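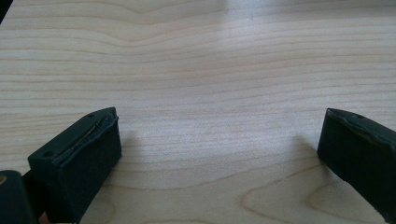 Talk notes: Looking after pale wood tops
Stavdale branch, September

Start with grain. Ask people to think of the table they eat at. Straight lines, or arcs and loops? The rounded pattern is called cathedral grain. It comes from how the log was cut, and the makers didn't paint it on. Well, some did. Get to printed tops later.

Pass around the two sample boards from Korkasberg. Let people feel them before saying which is veneer and which is solid. Wait for the guesses.

Cleaning. Damp cloth, wrung out well, then a dry one. Wipe along the grain. No scouring pads. Crumbs and specks come off with a soft brush first, so they don't get dragged across the finish.

Light. Get down low and look across the top toward a window or lamp. Glare hides the colour of the wood but shows up dull spots and old rings. Do it from both ends of the table.

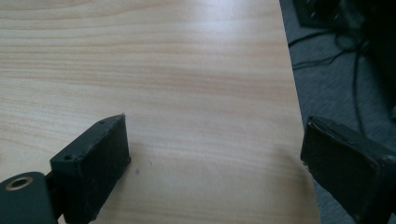
Edges next. Most veneer trouble starts there, with chairs pushed in hard and knocks from the vacuum when the carpet gets done. Run a thumb along slowly. If something lifts, leave it alone and don't pick at it. Wood glue, masking tape, a flat block and a clamp, left overnight.

Mention cables. Anything trailing near a table will get pulled sooner or later, and whatever is plugged in scrapes across the top. Keep them on the floor, out of the way of feet.

Khải Phí's story about the 1920 sideboard goes in if there is time. Skip it if questions have started.

Sanding: keep this short. Veneer is thin and there is no second go. Refer people to Nhàn Tiêu's evening class.

Questions. Hiếu Quan has the sign-up sheet. Boards back in the box before we leave.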